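Glove or controller? Questions I get about my teleop setup

I've been trying out different ways of driving the same gripper since September, and the same questions keep landing in my inbox, so I put the answers in one place. Last updated 16th December.

What are you comparing?
Three ways of telling a two-finger gripper what to do: a Clavside hand controller (a stick and a trigger), the Adel sensor glove, and plain old keyboard jogging. The arm stays the same for all of them, a Leung tabletop model I bought used.

Which one do you like best?
The glove, most days! My hand already knows how to grab a bottle, and with the trigger I have to think about it every single time. The catch is that the glove is fussy. If I put it on crooked I have to redo the calibration, and I've been known to do that twice before coffee.

How long does calibration take?
Mine takes 14 poses, from flat palm to full fist. Allow 10 minutes the first time. You get quicker at it, but the thumb is always the pain.

Does glove size matter?
Yes, a lot. I started with one that was too big and the fingertip readings wandered all over the place. Go for the snug one.

Do you record in a lab?
Nope, my kitchen. I want towels and bottles and awkward counters, and a clean bench has none of that. So far I've kept 931 grasps and thrown out 128, mostly because I bumped something or lost tracking.

Do I need the printed markers?
If you want the camera and the glove to agree on where things are, yes. I lay one flat near whatever I'm picking up and leave it alone for the whole session. Print it on matte card if you can – glossy paper throws glare back at the camera and the detection drops in and out.
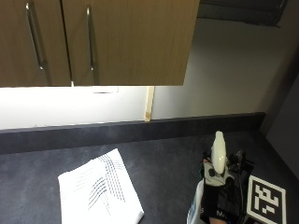
Glove, white container and marker on the kitchen counter.

Do dark counters cause trouble?
Not for the markers, as long as you leave a nice thick white border around the black square. A black glove on a dark counter is harder to pick out, so I lean on the glove's own readings there.

Can I use your recordings with another arm?
Probably. I've only replayed them on the Leung and on a Citwood wrist that I borrowed for a weekend. The Citwood needed its open and close limits changed, and after that it was fine.

Will you test suction cups next?
I'd like to – ask me again once I've fixed the thumb.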